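December, bench notes, wall paint scrub trial

Second coat of the Harkden matte went on at 10:00. Coverage 116 g per square meter by weight of the tray before and after. Luuk wants the same figure for the Van Hecke sample before we order.

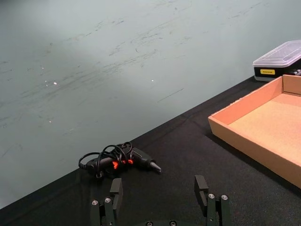
Scuffed wall behind the black cloth, pale gray-green matte.

Scrub test on the card panels: 200 strokes, damp sponge, 2 drops of soap. Harkden card burnished at the left end. Van Hecke card still tacky, moved to tomorrow. Rianne has the gloss meter.

Last updated: December
This site uses cookies. Accept / Settings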